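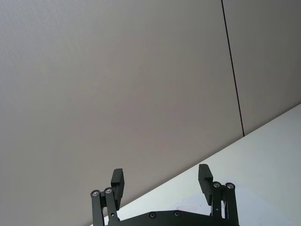 Grey wall panels, with the seam between them.

The Olmedo tape

Jarmila Jireš mixed other people's records in a room behind a tyre shop in Winmont. She had done it long enough that the tyre shop had changed hands twice and the new owners still turned the compressor off when she asked.

The job that April was a Sekow album, their third. Sekow were a cumbia band when they started and a dub band by the second record, and now they had a drum machine and a singer who wanted to sound like she was in the next room. The label was Domance, which paid late but paid.

She had six of the songs finished. The seventh was called Olmedo, and it ran for 279 seconds with a bass line that never changed. Everything else came and went over the top of it. There was an accordion in the second verse, played by the singer's uncle, and it was flat the whole way through.

She tried tuning it. Tuned, it sounded like a keyboard. She tried muting it, and the song went past without anything happening. She put it back and went to make tea.

The singer rang while the kettle was on.

"Have you got to the accordion?" she said.

"I have."

"He thinks he played it well."

"Did you tell him that?"

"I didn't tell him anything. He drove up to 200 kilometres to do it. I made him a sandwich."

Jarmila asked where he had been sitting. The singer had to think. In the hallway, she said, with the door open, and the microphone in the kitchen because the lead wouldn't reach. He couldn't hear the bass from there. He could hear the drums and, a bit, the neighbours.

"So he was playing to the drums," Jarmila said.

"I suppose he was."

After the call she took the bass out for the length of the second verse and left the drum machine and the accordion on their own. It was eight bars. With nothing underneath it the accordion had a colour of its own, a bit sour, and there was room around it where the hallway had been. When the bass came back in she brought it up slowly so the two of them didn't meet until the uncle had nearly stopped.

She played it through on the big speakers and then on the small radio she kept on the shelf. On the radio you could hear him breathe before the last note.

She bounced it down, named the file Olmedo mix 3, and sent it off with a note that said the bass player might have questions. Then she knocked on the wall, two knocks, and the compressor started up again.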